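3. Nivelación y primer llenado del depósito

Guía de instalación del descalcificador Tindora, edición revisada en agosto

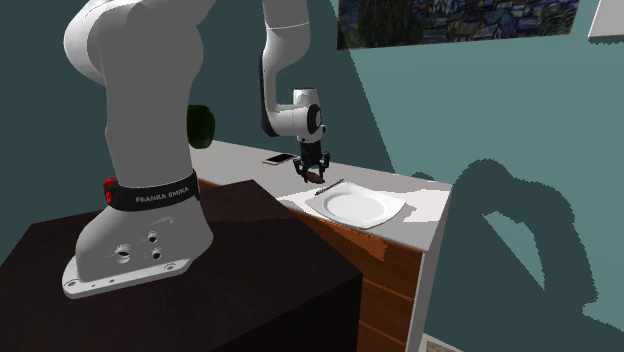 El fabricante asegura que el equipo se nivela solo. No se fíe. Las patas Karkum ceden los primeros días y conviene comprobarlas a mano.

3.1 Cierre la llave general y abra el grifo más bajo de la vivienda.

3.2 Coloque el nivel sobre la tapa, primero a lo largo y luego a lo ancho. Gire las patas hasta centrar la burbuja.

3.3 Conecte la entrada y la salida. Las flechas del cabezal indican el sentido del agua -- compruébelas dos veces, el grabado se lee mal.

3.4 Abra la llave un cuarto de vuelta y espere 21 minutos. El folleto comercial habla de 3; con ese tiempo, en nuestras pruebas, seguía saliendo aire.

3.5 Vierta la sal en pastillas. No supere la marca interior.

Nota: la pantalla mostrará 583 al arrancar. Es la versión del programa, no la dureza del agua, por mucho que el rótulo invite a pensarlo.

Precaución: no use el limpiador Lemaire dentro del depósito. La etiqueta dice «apto para todo», frase que rara vez significa algo.

3.6 Programe la regeneración cada 500 litros. El modo automático promete ahorrar sal -- Heino Krūmiņa lo probó durante un mes y no vio diferencia en el consumo.

3.7 Revise las juntas con papel seco. Si el papel se moja, vuelva al paso 3.3.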